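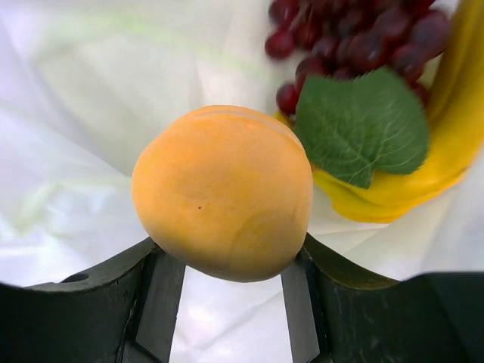 4.2 Gear use over the length of the tour

The riders in the diary group set out from Nestholm in April and finished in Kuusisto after eight riding stages and 2000 km. All 40 had been given the same form, a single folded sheet that fit in a tank bag. It asked what they wore at the start of the stage, what they took off or opened during it, and at what point on the route they did so. Riders filled it in at fuel stops and again in the evening. We received 472 usable entries. An entry was left out if the stage number was missing or if the clothing part was blank, but we kept entries where only the remarks were missing.

Helmets and boots were worn on every stage by every rider who returned a form. The organizer required both, and the marshal at the morning start would not wave anyone off without them, so we have nothing to say about choice in these two items. The rest of this section deals with jackets, gloves, back protectors and knee armor, where riders were free to decide for themselves.

Jackets stayed on, but they did not stay closed. The most common change noted on the forms was opening the front zipper on slow gravel sections, usually after the midday stop. Riders with large chest vents did this less often than riders with vents only at the sleeves. Several wrote that they had meant to close the jacket again when they came back onto the highway and forgot until the wind reminded them. An open jacket can ride up or shift in a slide, and the elbow and shoulder armor may then be out of place when it is needed. We had expected riders to take jackets off completely in the heat. This was rare and was confined to short moves within the overnight camps.

Gloves were handled differently. Most riders carried two pairs, a heavier one for the highway and a lighter one for gravel. The lighter pair was chosen more and more often as the tour went on, including on paved stages where the same riders had worn the heavier pair in the first days. The reasons given were mostly about the hands: sore palms, stiff fingers in the morning, trouble working the clutch. Some riders also wrote that the heavier gloves had been soaked at the river crossings near Nulthorpe and had not dried overnight. We treat this as a separate cause, as it has to do with storage and weather and would probably not appear on a drier route.

Back protectors fell into two groups. Those built into the jacket were left where they were, and few riders mentioned them at all. Separate protectors worn on straps under the jacket were the item most often left in the luggage by the second half of the tour. Riders described straps that rubbed at the waist when they stood on the pegs, and a lower edge that pressed against the seat or against a passenger backrest. Two riders moved the protector into the jacket's back pocket, where it fit loosely. We coded this as worn, although we have doubts about how well it would have stayed in position.

Knee armor gave us the most trouble in coding. Many riding pants have pockets that let the armor be set higher or lower, and the form did not ask about this. At the Rullitz overnight stop, where the group had a rest day, one of us checked the position of the knee armor with the riders seated on their own motorcycles. In many cases the armor sat above the kneecap once the leg was bent. The riders had mostly set it while standing, at home, and had not looked at it since. After the check most of them lowered it. For this reason the later entries on knee comfort cannot be compared directly with the earlier ones, and we report them separately in the appendix.

Experience on long tours had less effect than we had thought it would. Riders who had done several tours of this kind packed fewer clothes and changed them less often, but they opened their jackets just as much as the first-time riders did. They were also a little more likely to leave a strapped back protector in the luggage. In the evening interviews, Kaisu Saarela, who led the sweep riders, said that people with many seasons behind them tend to settle on the gear they can forget about while riding. Her remark agrees with the diaries, where the items that drew the most complaints in the first stages were the ones missing later.

4.3 Limits of the diary data

The forms record what riders said they wore. The sweep riders were asked to note obvious differences when they passed someone at the roadside, and they found few, but they could not see under a jacket. Entries for separate back protectors therefore rest on the rider's word alone. Evening entries are also likely to be less exact than those made at fuel stops - several riders told us they filled in the whole day from memory after dinner, when the stage had been long.

The group was not a random one. Everyone had paid for an organized tour with a support truck, and everyone had agreed to keep a diary about clothing before the start. People who agree to this may think about their gear more than other riders do. The truck matters too. A rider who can hand over a spare pair of gloves in the morning and collect it at camp has choices that a rider traveling alone does not have.

No rider was hurt badly enough to leave the tour. There were low-speed falls on gravel, and these are listed by stage in the appendix along with the gear worn, but they are too few and too mild to say anything about how well a given item protects. The diaries can show when gear is opened, swapped or packed away, and on what kind of road. Whether those changes lead to more injuries would need a much larger group, and records from riders who crashed at highway speed.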